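Giving up fizzy drinks, more or less

I have been meaning to write this one since September, when I made a rather grand announcement over Sunday lunch that I was finished with cola for good. Anyone who has known me for more than a fortnight will understand how that was received. I have had a glass of something brown and bubbly with my tea for the best part of 38 years, and my family have heard me give it up before.

It started when I was small and we used to go to Tritdale for our holidays. There was a little shop at the bottom of the hill, all buckets and postcards, and if we'd behaved ourselves on the walk down we were allowed a bottle between us. I can still remember the feel of the lid coming off and the argument over who got the first swig (always my brother, he had the longer arms). At home we had squash and were glad of it, so cola meant holidays, and I think it has gone on meaning holidays ever since, even when I'm drinking it over the sink on a wet Tuesday.

Anyway, this time I meant it. The first week was fine, really, because I was so pleased with myself. The second was dreadful. I had a headache that sat behind my left eye like a lodger, and I was short with the cat. I tried sparkling water with a slice of lemon, which everybody recommends and which I found terribly sad. Then I tried ginger cordial, and that was much better – I still have a glass most evenings, with plenty of ice and a sprig of mint if the slugs have left me any.

What I hadn't reckoned on was how often the stuff turns up once you've stopped buying it. It's at every birthday tea, it's in the meal deal, it's waiting for you at the end of the aisle at the big shop in Brilgate, stacked up to your chin. 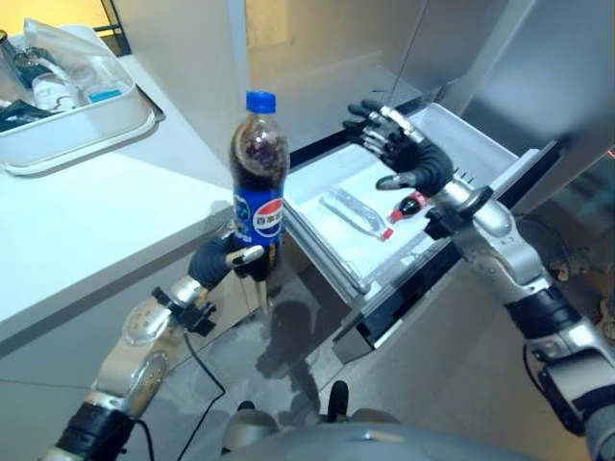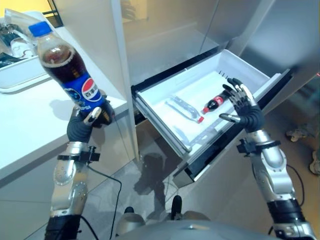 Cola with the blue cap and the blue label, my old weakness.

The fridge was the other half of the problem. Ours had a whole shelf in the door given over to bottles, and for a while I left it empty as a sort of monument. Then I thought, well, this is silly, and I filled it with jars. We now have chutney, two kinds of mustard, some pickled beetroot from the market and a jar of something my neighbour made which I am working up the courage to open. It does mean that when I wander in at ten o'clock at night, looking for I don't know what, I come away with a bit of cheese and a spoonful of chutney. I'm not sure my waistline has noticed the difference!

I've been putting the money aside as well. It's only small change, but it goes in the old biscuit tin on top of the cupboard and when I tipped it all out last week there was about £40 in there, which quite took my breath away. I have my eye on a new teapot, a proper big one that pours without dribbling down your sleeve, though the roof of the shed has a claim on it too.

Now for the confession. I did have a glass at my niece's engagement do. It was a warm evening, the speeches went on a bit, and somebody put one in my hand with a straw in it. I enjoyed every drop, I won't pretend I didn't, and then I went home and slept very badly and was up at half past four listening to the pigeons. So I've settled on a rule that suits me better than never: parties and holidays, and none in the house. We're off to Tritdale again in the spring, and I'm told the little shop is still there.

If any of you have a good recipe for ginger cordial, do leave it in the comments. Mine keeps coming out cloudy.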